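2019年2月25日(月)
文:Wálter Ayala

遠隔操作オペレーター募集(シミュレーション内での模範動作の収集)

「データさえ増やせばロボットは賢くなる」という話を、私はあまり信じていません。Flallentでは昨年8月までに2,000件の操作記録を集めましたが、見直して学習に使えたのは821件でした。残りは迷いや手戻りが多く、真似させたくない動きです。今回は件数を追わず、使える記録を800件足すのが目標です。

仕事は、収集ツールGumsideで仮想のアームを動かし、物をつかんで指定の場所へ置く作業です。ロボットの経験は問いません。ゲームが得意という自己申告も、選考では特に考慮しません。初日に操作の試験があります。失敗した回も消さずに提出してください。

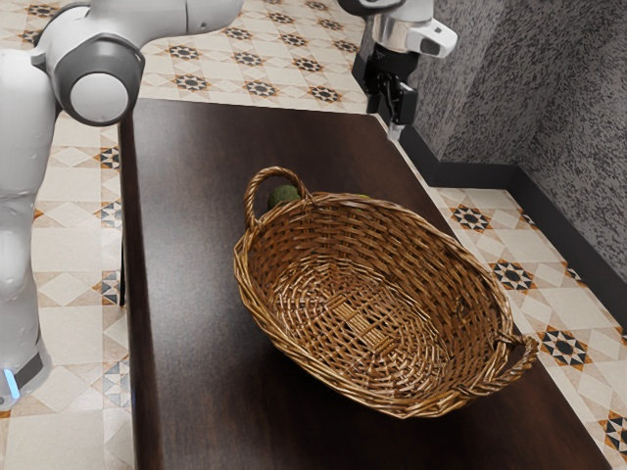
課題の指示文は短く、手順は各自の判断に任せます。ただ、簡単そうに見える配置ほど記録の質がばらつきます。空の籐かごひとつでも、高く立った持ち手と外へ張り出した持ち手では寄せ方が違い、奥の緑色の丸い果物は持ち手と縁に半分隠れています。どこから近づくかを自分で決め、後で言葉にできる方を求めます。

応募は課題番号177への回答(様式自由)を添えて、Demchenko班の採用窓口まで。AIの将来性についての作文は不要です。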